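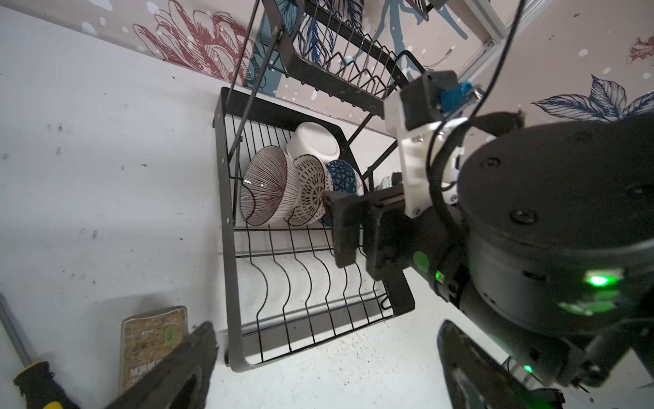 Subject: Re: Kiln shelf order and bowl glaze
Date: August 30, 2021
List: Kilumine potters

> Has anyone ordered from Zorkik lately? I need 16 shelves
> and their page still shows the April prices. Also, is the
> Apaza clear safe on bowls that go through a dishwasher?

I ordered in April and paid 95 dollars for the small set, plus shipping. They came well packed – one chipped corner, which they refunded.

On the clear, I've used it on bowls for two years and run them through at least 50 washes. No crazing so far. Put it on thin over dark stripes or they blur.

I can bring a test tile to the Gikerel sale if you want to see it.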